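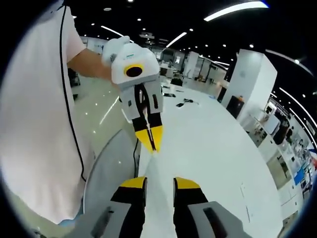
Thread: White worktop and white floor, glare and small parts

tprosser_c
Fitting out a shared workroom at Hallgate. Large white table, black edge trim, long white counter with cabinets under it. Is white a mistake for small dark parts?

plumel93
No. Dark parts show up well on it. Gloss is the problem. Specify matte and keep the lighting at 500 lux.

T. Isah
Disagree on 500. We ran 792 at bench height and had fewer complaints.

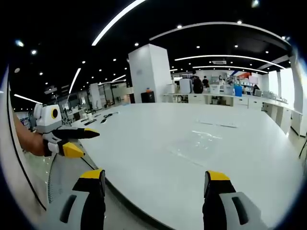 Glare depends on fixture angle more than level. Move the fixtures before you replace the top.

asfaw_bench
Floor matters too. Ours is white and scuffs show within a day. I would go mid-gray.

plumel93
Then you lose every dropped black screw. Keep it white and mop.

tprosser_c
Matte top, white floor. Trim stays. Ordering 80 feet of it.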